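How to Write a TV Episode Recap People Will Read to the End

Filed under: Watching and Writing

I've been writing recaps on this site for 13 years now, mostly of crime dramas, with the odd baking competition thrown in when the crime gets a bit much. Every April, when the finales start stacking up, I get a little flurry of emails from readers who'd like to have a go at it themselves and want to know where to begin. I've answered so many of them one at a time that I thought I'd finally put the whole method on a page, so grab a cuppa and settle in.
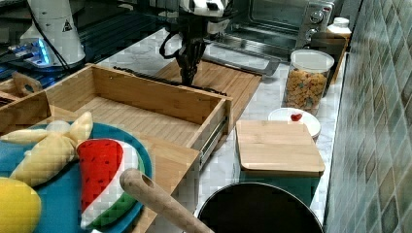

I'll use the same made-for-telly mystery all the way through, so you can see how each step follows from the last. The show is Brement, a police procedural set in a harbour town, and the episode is the one where the ferry operator Mellonent loses a passenger between the mainland and the island. If you haven't seen it, be warned that I spoil the lot.

Step 1. Watch it once with your hands empty

No notebook, no laptop, no phone on the arm of the couch. I know it feels like a waste of 43 minutes when you've got a deadline, but your first reaction is the only one you'll share with most of your readers, and you can't get it back later. When the ferry docked and the deckhand counted the tickets twice, I said "oh no" out loud to my own lounge room. That went straight into the recap, and it was the line people quoted back to me.

Step 2. Watch it again and take notes by scene

Now you can get the pen out. Give every scene its own line, with three things on it: where we are, who's there, and what has changed by the time we leave. If nothing has changed, put a little star beside it. Starred scenes are nearly always character moments or padding, and you'll want to decide which before you give them a whole paragraph.

My line for the second scene of the ferry episode reads: "Wheelhouse. Skipper and both detectives. We learn the manifest was altered." That's plenty. I used to write down every bit of dialogue I liked and ended up with nine pages I couldn't face on a Friday night.

Step 3. Find the spine

Most procedurals run two stories at once, the case and something at home. Write one sentence for each. Mine were "A passenger vanishes and the company hides it" and "The sergeant has to tell her daughter they're moving again." Everything in your recap should hang off one of those sentences. If a scene doesn't, mention it in passing or leave it out altogether. Readers really won't mind – they've seen it too, or else they're reading you so they don't have to.

Step 4. Write the opening paragraph last

I learned this one the slow way. Start your draft at the second scene and work through to the credits, and only then go back to the top. By that stage you know which early details turned out to matter. The opening needs to tell people which episode it is, what the crime or crisis is, and something of how you felt about it. Keep it under 6 sentences if you can. I have trouble with that myself, as you may have gathered.

Step 5. Keep the names straight

Give the character's full name the first time and then stick with whatever the show calls them. Don't swap between surname, rank and nickname for the sake of variety. In this episode there's a suspect called Beltrán and a fishing boat called the Plultum, and I had a reader write in quite convinced that the Plultum had been arrested. The fault was mine. I'd written "they brought the Plultum in for questioning" and meant the crew.

If you're unsure of a spelling, check the end credits. Subtitles are handy but they do get names wrong, and sometimes they get them wrong two different ways in the same scene.

Step 6. Handle the hard scenes with care

Crime shows deal in awful things, and a recap isn't the place to relive them blow by blow. Say plainly what happened and move on to what it means for the people in the story. Save your jokes for the sergeant's terrible coffee. I also put a short content note at the top when an episode calls for one, and I've only ever been thanked for it.

Step 7. Trim, then read it aloud

My finished recap of the ferry episode came in at 943 words, down from well over double that. I cut anything that began with "meanwhile" and could live without it, and I cut two paragraphs about the weather (it was lovely weather, beautifully shot, and had no bearing on anything). Then I read the whole thing aloud in the kitchen. Wherever I ran out of puff, I put in a full stop.

A few bits and bobs

Write in the present tense. "Beltrán runs" is livelier than "Beltrán ran", and it saves you getting into a tangle with flashbacks.

Put your opinion of the episode in its own paragraph at the end, so people who only want the plot can skip it.

Leave the comments open for a few days at least. Someone will have spotted the clue you missed, and you can add it in with a thank you.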